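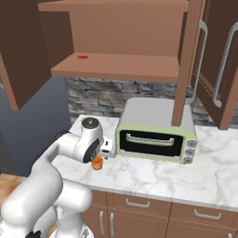 Toaster oven on a marble counter, with a small orange cup next to it.

Vovison Countertop Oven review: do you need one if you already have an oven?

Posted Nov 7, 2020 by Nayeli Villanueva

The box says it will replace your big oven. I have heard this before. The Jemmont I owned in my last apartment was supposed to replace my big oven too, and it ended up as a very heavy place to keep bread.

So I went into the Vovison with low hopes, and after two months of cooking dinner in it I can report that it is a decent toaster oven with a silly box.

Start with the heat. The dial goes up to 500 degrees. I put an oven thermometer on the middle of the rack, set the dial to 500, and left it alone for 29 minutes, and the needle never got there. It did a lot better at lower settings. For cookies and fish that's fine. For pizza it is a problem, and pizza is the food they chose to put on the box.

Toast is toast. The back left corner comes out darker than the rest, every time, on every setting. You learn to put the heel of the loaf there. The Polik my sister has does the same thing at the front right, so maybe all of these have a mean corner somewhere.

What I did like was roasting vegetables for one or two people. A tray of carrots cooks evenly enough if you turn them once, and the kitchen doesn't heat up the way it does with the full-size range going. In September, with the windows open and no air conditioning, that mattered to me a lot. Chicken thighs were good too, though they spit, and the grease goes straight up onto the top heating element where you can't wipe it without taking the skin off your knuckles.

The crumb tray slides out from the front. Good. It is also so shallow that half the crumbs go back in when you pull it. The rack has two positions, and in the higher one anything taller than a muffin touches the element.

I have my doubts about the "rapid" button. I baked the same frozen pot pie with it on and with it off and the fan was louder. That is all I noticed. Melquiades Camacho, who edits these reviews and wants me to be fair, tried it with frozen fries and swears they were crisper. They looked like fries to me.

Then there are the extras. Vovison will sell you a pan set for $57. It contains a pan, a smaller pan and a wire thing. Any quarter sheet pan you already own will fit, and mine (a Serrano, bent on one side) has been fine.

The timer bell rings once. If you are in the other room you will miss it, but the oven does shut itself off, so you get lukewarm food and no fire.

Should you buy it? If you cook for a family, no, you'll be doing everything in batches. If you live alone and your building's oven is bad, maybe, but measure your counter first and leave room behind it, because the back gets very hot. If you only want toast, a plain toaster costs much less and takes up a lot less space.

I'm keeping mine for now. The bread lives somewhere else.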